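Karakaya Ward By-Election: Frequently Asked Questions

Why is there a by-election?

The seat on the district council became vacant when Nurhan Uysal resigned in order to take a job outside the district. The law requires the vacancy to be filled if more than six months remain in the term. The winner will serve out the rest of the term and will have to stand again at the next full council election.

Who are the candidates?

Three people have been nominated. They are listed in the order in which they will appear on the ballot:

Zübeyde Ekinci, Rural Alliance
Ferenc Major, independent
Mwangi Simiyu, Civic Union

The nomination period has closed and no further names can be added. A candidate who withdraws now will still appear on the printed ballot.

Who can vote?

Anyone who is 18 or older on polling day, lives in Karakaya Ward and is on the voter roll. There are 2,527 names on the current roll. If you live in Duvum or another neighboring ward you cannot vote in this election, even if you own land or run a business in Karakaya. 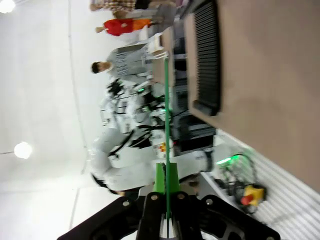 People who moved into the ward after the roll closed in October vote in their old ward until the next update. Seasonal workers are registered at their permanent address.

How do I check that I am on the roll?

Printed copies are kept at the ward office and at the Kernell branch library. You can also call the ward office between 9 a.m. and 4 p.m. Have your ID number ready. If your name is misspelled or your address is out of date, ask for a correction form. A spelling mistake does not stop you from voting as long as your ID number matches.

Where do I vote?

There are two polling stations. Voters north of the river road use the Karakaya primary school. Voters south of it use the Kernell grain hall. Your station is printed on your voter card and you cannot switch to the other one. At the last election 895 people voted at the school and 685 at the grain hall.

What time are the polls open?

From 7 a.m. to 7 p.m. If you are in line at 7 p.m. you will be allowed to vote.

What do I need to bring?

A national ID card, passport or driver's license. The voter card is helpful but it is not enough by itself. Photocopies and pictures on a phone are not accepted.

Can someone help me mark my ballot?

Yes, if you have a disability or cannot read the ballot. You may bring a person of your choice, who must also show ID and sign a short declaration. Candidates and their agents cannot act as helpers. The presiding officer can help you if you come alone.

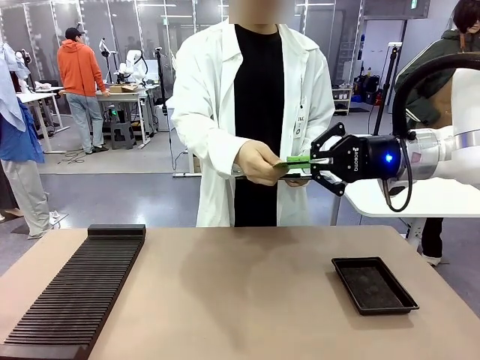 Can parties campaign on polling day?

Not within 100 yards of a polling station. Posters inside that distance have to come down the night before. Party shirts and hats should not be worn inside the station.

How are the votes counted?

By hand, at each station, after the doors close. Each candidate may have one agent present. The two totals are then added together at the ward office and posted on the door.

Who do I contact with a complaint?

Write to the returning officer, Rocío Quezada, at the ward office. Give your name, the station and the time of the incident. Complaints about the count must be received within three working days of the result being posted.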